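Saturday, notebook, bathroom mockup

Got in at 9 and spent the first stretch swearing at the sync cable, so the morning was shorter than planned. The Pludesis set now stands at 377 usable clips, and 21 of those are sealing and gap work, which is way too thin! Genji wants the gap clips to be at least as varied as the wiping clips before he trains anything on them. Fair enough, but wiping is easy to collect and this stuff makes a mess of everything (including my good jeans).

Things I want to remember for next time:

Start with the head tilted lower. I kept looking up to think, and then the hands drop out of view and Kerstin has to cut the clip in two.

Say the step out loud before doing it, not during. The labels line up much better that way, Blagoje checked.

Slow down on corners! The straight runs along an edge all look alike to the model, and the corners are where the hands do something interesting. I'd take one good corner over a whole afternoon of straight edge.

Keep the off hand in the shot, even if it's only resting there. We threw out a bunch of Covley clips because the left hand kept wandering off, and I'd like the two-handed labels to mean something.
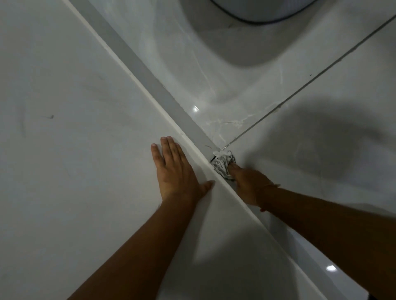 Jamie Hartley

Labels for the corner one: left hand flat on the white panel, tag "brace". Right hand pushing the wadded white stuff into the gap where the trim meets the tile, tag "press". I had "stuff" and "press" as separate tags last month and Kerstin and I never agreed on which was which, so now it's all "press" and I'm much happier. Fingertips are hidden in the folds, so mark them occluded and don't guess. Glossy tile again, with bright spots and a hand-shaped shadow, so it goes in the reflections folder too.

Still to do: rename the folder (it says December, sigh), ask Rawiri about disk space, and get more corners on matte tile.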